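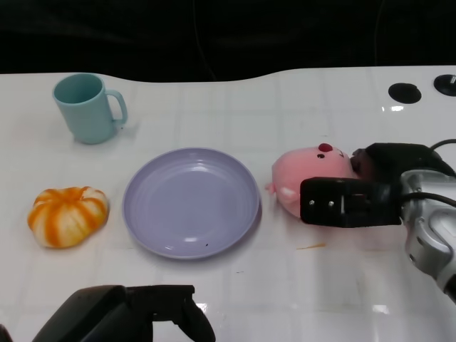

Tabletop Starter Service: Terms of the Review

2021-01-29

This office has completed its first period of use of the Murnotari two-arm tabletop kit, supplied under the starter service offered by Gedus. The following remarks are published on this blog for the benefit of small teaching workshops that are considering the same purchase. The kit was paid for at the normal price, and the supplier has not read this text before publication.

What Is Supplied

The starter service includes two arms with grippers, the control software, a printed manual and 21 days of support by telephone. Delivery to Orncombe took six days. The parts were well packed, and the packing list was correct except for one missing hex key, which was sent on request.

Everyday Objects

The manual recommends that new users begin with household items and soft toys. We consider this sound advice. A plastic mug, a plate, a striped toy pumpkin and a plush pig make very different demands on a gripper, and all are inexpensive to replace. In our trials the plush pig was the easiest item to hold, and its shape forgave a poor approach. The plate was the most difficult. Its rim is low, and the gripper finger must come in at a shallow angle to get beneath it. Users should expect to spend most of the first week on this one task.

The mug was reliable when taken by the handle and less so when taken by the body.

Software

The control program, named Lo, is plain and quick to learn. Saved motions may be renamed and copied, but they may not be sorted into folders. This became an inconvenience once our list had grown to 290 entries. Gedus has stated that folders will be added in February. The undo command applies only to the last step, and users are advised to save often.

Surface and Lighting

A glossy white table is easy to clean, but it returns a good deal of glare. Purchasers who intend to rely on cameras may wish to consider a matte cover. None is included in the service.

Cost

The starter service is priced at 1,535 dollars per quarter, payable in advance. Replacement gripper fingers are charged separately. We regard the price as fair for a workshop that will use the kit each working day, and as high for one that will not.

This office has renewed the service for one further quarter. A note on the folder update will be added to this page when it has been received and tested.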